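Subject: Re: [handling] Budget for a second two-arm cell, where does the money go?
From: the Nosthorpe bench

Replying to the list because two people asked the same thing off-list. The quoted part first, then our answers in the order asked.

> We have been given leave to put in one bid for a two-arm cell
> to handle woven goods (baskets, hampers, a few lampshades).
> Arms are quoted. Nothing else is. Our questions:
>
> 1. Do you need two arms, or will one arm and a clamp do?
> 2. Did you pay for special fingers?
> 3. Is a camera at each wrist worth having, or will one
> overhead view do?
> 4. What did you forget to budget for?
>
> We have to hand in a figure by the end of May and would
> rather not go back for more.

1. Two arms or one

Depends on what you want to do with the goods. If a basket only has to go from a belt to a box, one arm and a good clamp will be cheaper and you should stop there. Our work is turning and presenting the rim, and a clamp marks the weave if it is tight enough to hold. We tried padded jaws for a month and gave up. With two arms on opposite sides of the rim the load is shared and neither side has to grip hard. Our settings cap the grip force at 12 newtons a side, which has been enough for everything we are sent except the log baskets.

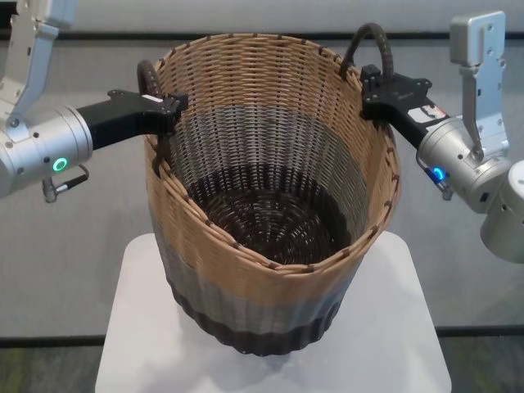 Two-arm hold on the rim, basket upright on the white pedestal.

Budget for the pedestal as a proper item. It needs to be fixed down, smooth on top and rounded at the corners. Ours was made by Stuvitz to our drawing and the drawing took longer than the pedestal. Leave more space round it than the reach diagram suggests: the connectors and cables at the wrist need clearance too, and the supplier's diagram shows the arm without them.

2. Fingers

We did not pay for special ones at first. The plain parallel jaws that came with the arms are fine on a rim of even thickness. Handles are another matter. They vary from maker to maker, they lean, and a wrapped handle is not round in section. What works for us is to let a long finger come in from the side and bear on the handle close to the rim, where it moves least.
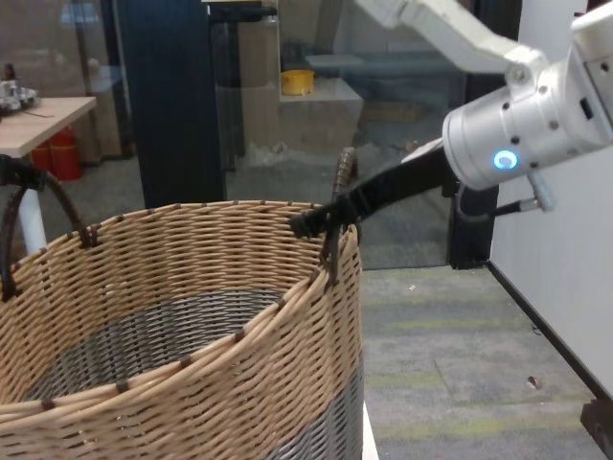

If you can only afford one set of spares, buy fingertips and leave the linkages. Tips wear on the inner face and are a quick swap with a hex key. Linkages have not failed on us yet. We keep a Sadex torque driver at the bench for the small screws, after one overtightened screw sheared and cost us an afternoon. Put one on the bid — it will never be approved later as a separate purchase.

3. Wrist cameras

Yes, one on each arm, and bid for them now. Adding them afterwards means new cabling and new mounting plates. An overhead view tells you where the basket is. It does not tell you whether the fingers will clear a handle, and that is where we were losing time. From the wrist you see the jaws and the work together, with the handle fixings at a useful size.

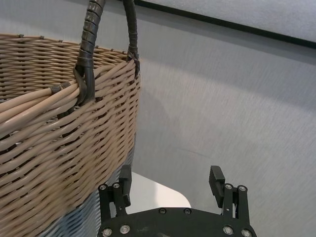 Wrist view: jaws open, rim and wrapped handle to the left.

Two cautions. First, close work goes soft at short range with a fixed lens, so ask for the near focus limit in writing. Second, dark handle wrap against a dark band of weave is hard for any camera. Choose a pale, plain backdrop and put the money you save on software into lighting. Our lamps were 423 pounds for the set and did more for pick rate than the licence upgrade we had bought before them.

4. What we forgot

Storage and bench space, mainly. The cell plan we sent for approval showed the arms, the pedestal and nothing else. In use you also need somewhere for parts, cables, cartons and whatever the other project has left half built, and all of it ends up within sight of the wrist cameras.

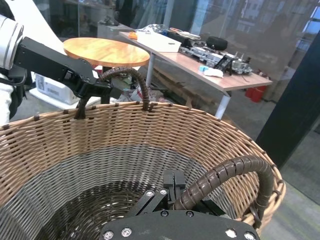
So either screen the far side or train on a cluttered background from the start. We did the second. Allow for someone standing by the cell as well, both in the floor plan and in the hours. We had costed the cell as if it would run alone from the first week, which it did not.

Other lines missing from our first bid, in no order:

Spare wrist cables. We get through more of these than anything else.
Carriage on the arms, 700 pounds, quoted separately and easy to miss.
Sample stock. We bought 100 baskets from Cordeiro in mixed sizes, and mixed is the word to insist on. A single size teaches you very little.
Yearly service. Check if it covers the grippers. Ours covers the arms only.

I can send the blank costing sheet to anyone who wants it, without our supplier prices filled in. It is a plain spreadsheet, one tab per cell.

Still open at our end: has anyone on the list run plain jaws on split willow? Ours are all round strand, and we have been asked to quote for the other.

--
Nosthorpe bench, handling group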